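Minutes, Memley Building Residents' Group
14 March 2023

I took the notes again, so forgive the shorthand. We started late because the kettle took forever, and then everyone wanted to talk about the roof first, so that's what we did.

Roof
Plemska came back with a price for the gutters and it was more than we hoped. Bestunach hasn't answered two emails now. I said I'd call them — I don't love phone calls but fine. We agreed to wait for their number before picking anyone. The drip over the back stairs is worse and there's a bucket there, please don't move it!

Money
We have 146 dollars in the snack fund and the plan is to spend 60 of it on the June cookout. Somebody asked if we could rent a tent (175 for the day from Benavides) and we went back and forth on that for way too long. I was for it, most people weren't, so no tent. If it rains we eat in the hallway like last year.

Bikes
Still too many in the entry. I'm putting tags on all of them this week, and if yours still has a tag on it at the end of the month, it goes down to the basement. Over 2 hours of my life have gone into this topic already and I'd like to be done with it.

Common room
Brick wall stays bare, we voted, and the plaster above it stays white. A few people wanted green. More flowers in there got a yes from everybody, yellow ones if the store has them, and I'll pick some up with the cookout stuff.
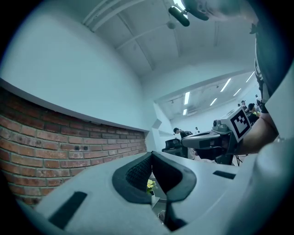 Next meeting
Same place, first week of June. Bring your own mug, and if you have the spare key to the mailroom, bring that too.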